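Last changed: September 19, 2019

# Sending and receiving parcels at Tanik House: questions we get often

This page is for all tenants of the building, also for the small firms on the upper floors. Please read it before you write to the front desk, as most answers are already here.

## Where do my parcels arrive?

All parcels arrive at the parcel room on the ground floor, next to the bicycle door. The drivers do not go up to the floors. If your parcel is addressed only with your name and the street, we will still find you, but it takes longer. Please ask your senders to write the unit number, for example "Unit 17, Tanik House".

## How long do you keep a parcel?

We keep it for six working days. After this time we send one reminder by e-mail, and then the parcel goes back to the carrier. In December we keep parcels only four working days, because the shelves are full very quickly.

## Can somebody else collect it for me?

Yes. This person must bring the collection code from your e-mail. A photo of the code on the phone is fine. We do not accept a code which is read to us over the telephone.

## Which carriers come to the building?

Hulley comes every working day in the morning, and Motaung comes in the afternoon. Kollitz delivers only large goods and must book the loading bay first. If you order furniture, ask the shop which carrier they use, and tell us the day – without a booking the lorry can be sent away.

## May I use a box again?

You may, and we are glad about it. Cut off or cover the old labels completely, including the small barcodes on the sides. A sorting machine reads any code it can find, and last winter one parcel travelled back to its first sender two times.

A box should still be stiff at the corners. If you can press a side in with your thumb, take another one. Used boxes in good condition are on the lower shelf of the parcel room and everybody can take them.

A small box inside a larger one is a good way to send cups, lamps or other things that break. Leave a space of two fingers on all sides and fill it with paper, also under the small box.

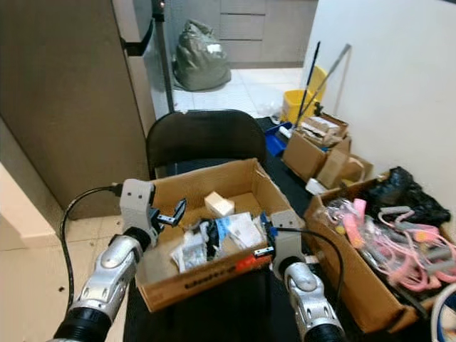 ## What is too big or too heavy?

The limit for the parcel room is 25 kg. The longest side can be 120 cm. For anything above this, please use the loading bay and bring a second person.

## What does it cost to send from here?

Handing in a parcel with a paid label is free. If we print the label for you, we add 51 pence to the price of the carrier. You can pay by card only, we have no cash at the desk.

## My parcel is marked as delivered, but you do not have it. What now?

Please wait until the next morning. Often the driver scans everything at once in the van, and the parcel comes in later. If it is still missing, send us the tracking number and the name of the carrier. We can look in our book, but only the sender can open a claim.

## Who do I call?

The front desk has the internal number 455, from eight until half past five. Outside these hours you can leave a message – we listen to it in the morning and call back before noon.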